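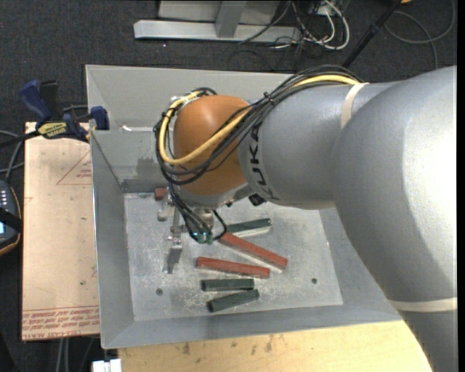
Can a robot do my chores yet? Questions from the Lirkenside open evening

Is it the arms or the brains that are holding things up?
Mostly the brains, with the fingers a close second. Lifting has been a solved problem for decades. Picking one green cylinder out of a bin when it's lying next to a red bar is where the trouble starts. Your four-year-old can do it, given a cookie.

Why is a bin so hard?
Parts end up at whatever angle they like. Metal floors throw back reflections, and the walls slope in just where a gripper would like some elbow room. Bolting down a part so it sits in the same spot every time makes it easy, but then you've hired a person to do the bolting.

So what can machines do on a shop floor today?
Weld, stack, paint, and move identical things between identical places, all night. The Garnberg plant runs 700 cartons a shift that way. Hand it a mixed box of leftovers and it would like to speak to a supervisor.

And at home?
Vacuuming, if you pick up the socks first. Mowing, if your lawn is simple. Vernon Fehr has been waiting on a laundry folder since he was 7 and is now past 50. We suggested he learn to fold.

Will one ever load my dishwasher?
Guoqing Qian thinks a fair attempt is 2 good ideas away. He said the same in February, and we're told one of the ideas has since been crossed out. No machine will load it the way your spouse wants.

Should I wait to buy one?
Buy the dishwasher. Wait on the rest.

Can I bring something for the robot to try at the next evening?
Yes, one item per family. Nothing wet, nothing alive, and please, no more fitted sheets.

Page last updated Thursday, March 28, 2024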